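SPEAKER NOTES: "Does the bin need to be smarter?"
Saturday, second slot after coffee. Villads Snorradóttir introduces me. Keep it under 25 minutes and leave room for the arguing.

Opening

Thank Villads. Say hello to the Østergaard people in the back, who have heard half of this before and didn't like it then either.

Start with the brochure quote, read it slowly: "Intelligent containment for the modern parts floor." Pause. It's a bin. Ask the room who has bought one of these systems in the past two years. Then ask who would buy it again. Wait for the hands and say nothing for a bit.

My claim today is small. Most of what gets sold to us as part handling is a shelf, a tub and something soft in the bottom of the tub. I have yet to see numbers that make me want to pay for more than that.

Part one: the shelf

Curved black plastic shells are a pain. They slide, they nest when you don't want them to, and if they're glossy every scuff shows up under the inspection lamp. Everyone here who does trim or housings knows this.

Cimden's answer was a molded cradle for each shape. Fine, until the shape changes. Ours changed in July and we had 523 cradles that fit nothing. I still have one on my desk. It holds pens, badly.

What we went back to was an open shelf with the parts laid in a row, same way up. You can see what's there and pick one up without a tool. Bright shelving helps with dark parts. I won't claim it cuts picking errors, as Cellow does on their web page, because I asked them for the study and got a second brochure.

Part two: the bin

Slow down here, this is the bit people came for. 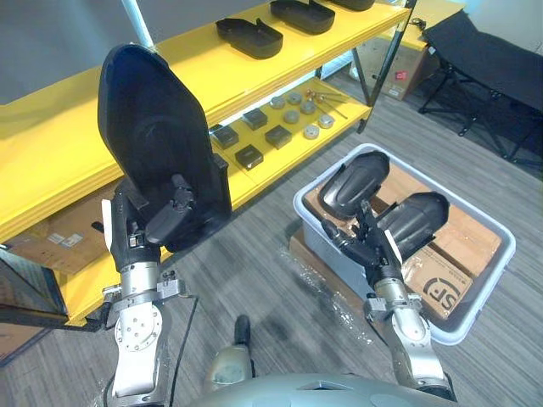
So, cardboard. I get laughed at for this one. Old cartons, flattened, laid in the bottom of a plain plastic bin. Cost: you were going to throw it out. Grilura sells a foam insert for the same job, 55 dollars apiece, and it's good foam, I have nothing against the foam. We ran both side by side and Eyvindur Thoroddsen went over the shells afterward. He couldn't tell me which bin they came from. One person, one batch, so don't quote it as science. But it's one more test than the seller showed me.

Where cardboard loses: it sheds dust, it goes limp in a damp building, and somebody has to swap it. If your parts go straight to paint, buy the foam. Say this clearly, or the paint people will say it for me.

See-through sides: I was wrong about these. Thought it was a gimmick. Being able to tell from across the aisle that a bin is filling up is worth having.

Do NOT get pulled into the label debate. If asked, say "after lunch."

Part three: how full is full

The catalog number for how many shells fit in a bin assumes they stack like spoons. They lean. They go in at angles, and the last few get shoved. Pick your own limit by filling one and looking at what got scratched. Ours came out at 5 per bin for the big shape, well under the catalog.

Somebody from Cellow will ask about throughput. Answer: show me the scrap figures next to it and I'll talk about throughput all afternoon.

Close

Ask them to try one bin with old cardboard for a week and write down the rejects. If it does worse than what they paid for, I want the email. Address is on the last slide. Hand back to Villads.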